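Shared workshop: cable loop on a secondhand KUKA arm catching the bin wall

Posted by Ida Seidel, 27/07/2022

Our members' workshop in Rusorley operates a secondhand robot arm for sorting small parts between two gray bins. The cables are carried on the outside of the arm and secured with cable ties. When the wrist is sent into a back corner of the front bin, the loop beside the last joint touches the rear wall, and the controller stops the program with error 63.

The bins are clamped to one another and cannot be moved farther from the arm without rebuilding the table.
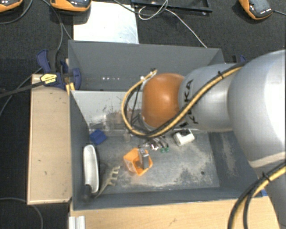 The wrist over the front bin, with the cable loop to the left of the orange joint cover.

Members are requested to advise whether the loop should be shortened, or whether the corners should be excluded from the program. The present speed limit is 31 percent.

Edeltraud Nolte

The loop should not be shortened until the full range of the last joint has been checked. Please proceed as follows. Switch to manual mode, set the lowest speed, and turn the joint slowly to each end of its travel. Note the position at which the cables first become tight. If slack remains at both ends, move the upper cable tie a little and repeat the test. A tie that is pulled hard will damage the insulation - a hook-and-loop strap is preferable.

In our own installation at Genby we also limited the approach angle near the walls. The wrist comes in upright and tilts only once it is clear of the rim. This added about 1000 lines to the log each month and no measurable delay.

Zumov

Use a deeper gripper extension. Solved it for us.

Mugo

An extension alters the tool length, so the tool data must be measured again before the arm is run at speed. I would also place a wedge of foam in each back corner, so that parts cannot settle there. Ours has been in place since December.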